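A day at the Plovholm instrument works

I have been repairing and selling used surgical and dental hand instruments for a long time, and I had never seen a new pair of forceps made from start to finish. When Plovholm announced its open day in August, I sent in the form the same evening. Places were limited to 400 for the day, split into small groups, and I got the 11 a.m. tour.

The works sits at the edge of town, behind a feed store and a row of newer houses. Parking was in a field across the road. We signed in at a folding table, got a paper badge and a pair of safety glasses, and were asked to leave bags in the coat room. Coffee was free. The rolls were not, but they were good.

Our guide was Gudrun Weidemann, who runs the finishing department and started there as an apprentice. She speaks quietly, and in the forge that was a problem. People at the back missed most of what she said until she began stopping in the hallways to repeat it.

The forge comes first. Steel bar arrives cut to length, is heated, and goes under the drop hammer. The hammer we saw was bought used from a firm called Jurnetti, which made cutlery before it closed, and the name is still cast into the base. Each half of a pair of forceps or scissors comes out as a rough shape with a thin skirt of extra metal around it, which is trimmed off in a press. The floor shakes a little with every blow. We were kept behind a yellow line and stayed for ten minutes, which was enough in that heat.

From there the blanks go to milling, where the box lock is cut. This is the joint where one half passes through the other. I see a lot of bad box locks in my own work, usually cracked at the thin part, so I asked how they check for that. Weidemann said cracks that show up in use nearly always begin with a heat treatment problem or with careless cleaning, and that milling gets blamed for both. They pull pieces from every batch and cut them apart. She passed around one that had been sawn lengthwise and polished so we could see the fit inside. I would have liked to buy it.

Heat treatment is done in a closed furnace, and there is not much to see except a control panel and a rack of baskets waiting to go in. The talk here was the most technical of the day. Two students in our group took notes. I learned that the company changed its tempering schedule a few years ago after complaints about needle holders that chipped at the tips, and that it still gets some of the old ones back for replacement.

Finishing is the biggest department and the one I had come for. Most of it is still done by hand: grinding, setting, filing the serrations on small runs, adjusting the ratchets, polishing. A good setter can tell by ear whether the blades of a pair of scissors are meeting properly. Weidemann closed two pairs slowly, one good and one bad, and asked us which was which. Half the group got it wrong. I got it right, but I have had practice.

An ordinary pattern goes through 156 separate steps between the bar and the box. That number is painted on the wall above the finishing benches. I asked whether it included packing, and it does.

After finishing we walked through the handling and inspection area, where instruments are laid out and looked over before marking.

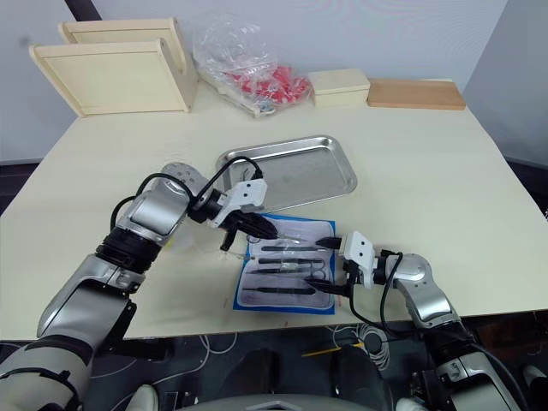 A thin metal instrument held over the blue-bordered mat.

Marking is done by laser now. The old way was acid etching through a stencil, and there is a drawer of the stencils in the display case near the front door, along with catalogs going back to the founder. The catalogs were the best part of the visit for me. One of them lists a pattern of tissue forceps I have been trying to identify for two years. It was sold under the name Trorkora, and I had assumed that was the maker. It was only a trade name used for export. I was allowed to copy down the pattern number.

The sharpening demonstration was after lunch, in the old packing hall. The man giving it came from Atallah, a repair shop two towns over that handles the warranty work. He took a pair of dull dissecting scissors, opened the screw, dressed both inner faces on a flat stone, and put them back together. His test was wet tissue paper, cut all the way to the tips. His advice for people who sharpen at home was to leave the inner face alone unless they have been shown how to do it. I agree with that. Most of the ruined scissors I get were ruined there.

There was a sales table by the exit with seconds and discontinued patterns. Seconds are marked with a small dot on the shank and come with no warranty. I bought two mosquito forceps, a bent probe, and a tin of the polishing compound they use in house. The limit was $100 per visitor, and the woman at the register did enforce it. A dentist ahead of me had to put back a set of elevators.

A few practical notes for anyone thinking of going next year.

Wear closed shoes. Two people in sandals were not let into the forge and had to wait in the lobby until the group came back around.

Take an early slot if you can. The finishing benches were fully staffed when we went through, but the last groups of the day saw only a couple of people working, according to a man I talked to in the parking field.

Photos are allowed everywhere except the furnace room and the pattern store. Ask before photographing anyone at a bench.

The tour involves a lot of standing and one flight of metal stairs between milling and heat treatment. There is an elevator, but you have to ask for it at the sign-in table, and the walk from it is long.

Lunch is soup or a sausage plate in the canteen, cash only. The line was slow.

The visit took just over four hours with lunch and the demonstration. I asked about the repair course they used to run for outside technicians. Weidemann said it has been on hold but may come back in the spring, with six places, and that there is a list at the front desk. I put my name on it before I left.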